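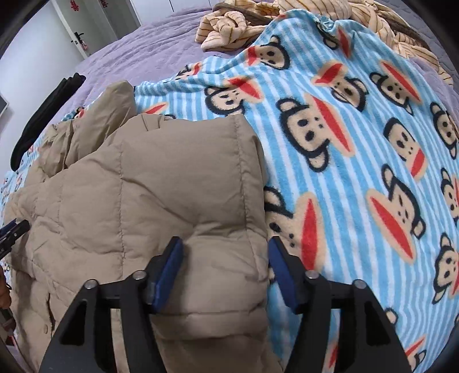

Quilted jacket in beige, partly folded, on the striped monkey fleece blanket

Poro Quilted Jacket - Beige

Sold by Flolenik

A padded jacket for everyday wear, with large quilted panels and stitched seams. It is warm enough for a cold morning at the bus stop and light enough to keep on in the car. The Poro has been in our outerwear range for three winters and the cut has stayed the same. This season's change is the lining, now a smoother fabric that slides over a jumper more easily.

The beige is a plain, slightly warm shade. It goes with most things and shows mud, so if the jacket is mainly for dog walks you may prefer the Poro in Navy.

Details
Outer: 100% polyester
Lining: 100% polyester
Filling: 100% recycled polyester
Closure: zip with snap buttons
Pockets: 2 outer, 1 inner
Fit: regular, with room for a thick layer underneath
Colours: Beige, Navy

Sizing
The Poro comes up true to size across the shoulders and a little long in the sleeve. If you are between sizes and plan to wear it over a shirt or thin top, take the smaller one. The body length is measured from the back of the neck to the hem and is given on the size chart for each size. Sizes start at 8 and go up to 20. Size 16 sells out first and is normally restocked in December.

Folding and storing
Padded jackets take up a lot of space on a hanger. To fold yours, close the zip and lay it front down on a bed or a large table. Bring each sleeve across the back, fold the sides in, and press the air out with your forearm, working from the hem towards the collar. Then fold it up in thirds. The large panels hold air in the middle, so press those twice.

Do not leave it squashed in a bag for the whole summer. A few weeks is fine, but the filling recovers better if the jacket is stored loosely. A shelf or a drawer under the bed will do. Creases across the panels normally drop out after a day on a hanger.

Washing
Machine wash at 30 on a gentle cycle with the zip and buttons closed. Wash it separately the first time. Use a small amount of liquid detergent and no fabric softener. Tumble dry on low with 2 clean tennis balls, stopping every 20 minutes to shake the filling back into the corners of the panels. The seams dry last. Do not iron.

Monkey Fleece Blanket

The blanket under the jacket is the Fundlow Monkey Fleece, light blue and white stripes with cartoon monkey faces. It is sold separately in the children's bedding section. The fleece is soft on both sides and washes at 40. Keep it out of the wash with dark towels, as it picks up lint. It comes in single bed size only.

Delivery and returns
Standard delivery takes around 3 working days. The jacket is sent folded in a paper mailing bag and will look flat when you open it - hang it up overnight before you decide on the size. Orders placed before 2 pm are packed the same day.

Unworn jackets can be returned with the tags attached. Use the label in the parcel, or hand the jacket in at our Kohlhase shop, where you can also try on the other sizes. Refunds go back to the card you paid with. Postage on exchanges is free within the UK.

Spare parts
A spare snap button is sewn to the care label. Replacement zip pullers can be ordered from the Repairs page. Please give the size and colour of your jacket when you order.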